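Unit 6: Household chores as manipulation problems
Course handout, revised 17 May 2024

Reading: Lastorora report, sections on bimanual tasks. The Jemden data sheet is optional.

1. What counts as a chore

A person asked to open a small locked box does not think of it as work. For a machine it is a chain of separate problems: find the box, hold it still, find the key, grip the key, line it up, turn it, remove the lock, lift the lid. Failure at any link ends the task. Vacuuming and mowing were automated early as they have almost no chain at all.

2. Why two arms

One arm can push a light box across a table but has trouble working on it. The standard arrangement gives one arm the holding job and the other the fine work. Both arms must share a coordinate frame, and an error of a few millimeters in either base shows up in full at the fingertips.

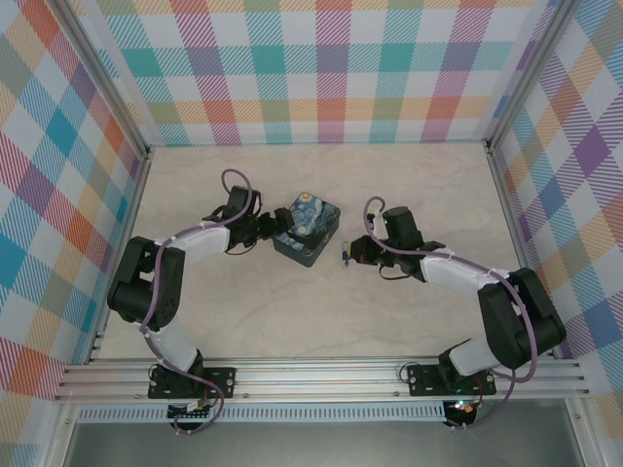 Shop-floor cells avoid most of this with fixtures. A part arrives in the same pose every time and is clamped. Homes have no fixtures, so the second gripper has to act as one, and it does so with far less stiffness than a vise.

3. Small hardware

Latches, padlocks and keys remain hard for three reasons covered in lecture: the parts are smaller than the fingers, they hang and swing, and shiny metal gives poor depth readings. A wrist camera helps with the first. It does little for the second – a hanging key moves when touched, and the fingers often hide it at the moment of contact.
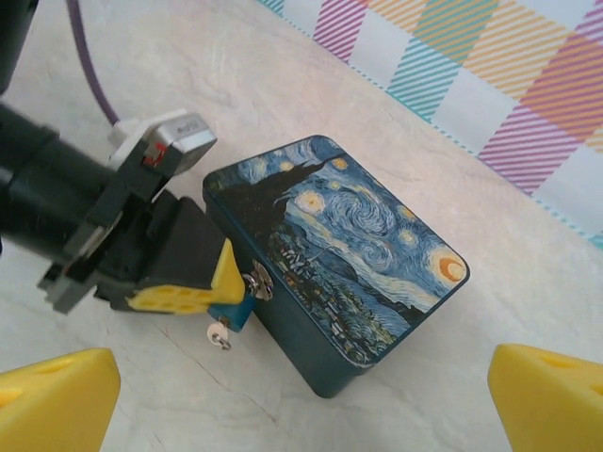 Fig. 2. Wrist view of a tin with hasp latch, small padlock and key. A yellow finger pad of the other arm bears on the side of the tin.

4. Reading the numbers

The Wumance trial logged 1049 attempts at latch tasks and scored 867 as complete. Before quoting that figure, check the scoring rule. Resets by hand between attempts were allowed, and 935 attempts began from the same starting pose. Neither condition holds in a kitchen.

Working answer for this unit: single steps, yes; whole chores, under supervision only.

Problem set 6 uses the Huỳnh grasp tables. The August section should use the corrected version.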